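Home | Archive | Recipes | Letters | Subscribe

Reading time: 2 min

The old desktop, and what I found on it

So I finally spent an evening going through the files from our old desktop, the one that sat under the stairs from the Wurkton house onward. I'd been putting it off since June. There were 2,907 photos in one folder called "sort later" (guess who never did!).

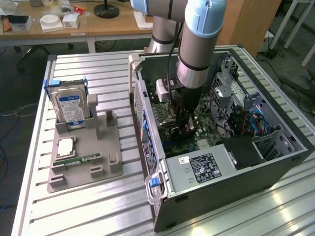
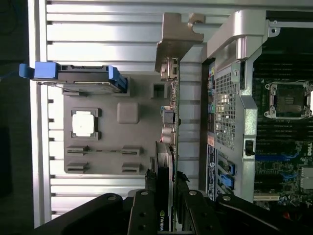 Open computer cases, both of them.

Anyway, the photos. I went in thinking I'd keep everything and came out with 219, and I don't miss a single one of the rest. Most were the same birthday cake from slightly different angles, or the harbor at Pindthorpe in the rain – we must have gone on every wet weekend there was. I gave myself one rule, which I stole from Pramila Jaiswal: if I couldn't say who was in it or why I took it, out it went.

The keepers surprised me. Blurry ones, mainly. Akash Chauhan asleep on a pile of coats, and my aunt's kitchen with the yellow curtains I'd completely forgotten about. I had 24 of them printed and they're in a shoebox on the table now, so people pick them up while they wait for the kettle. My mother has already walked off with four.

If you try it, do one folder a night and stop when you get grumpy. And write the names on the back in pencil!

We use cookies to remember your newsletter settings. Accept | Manage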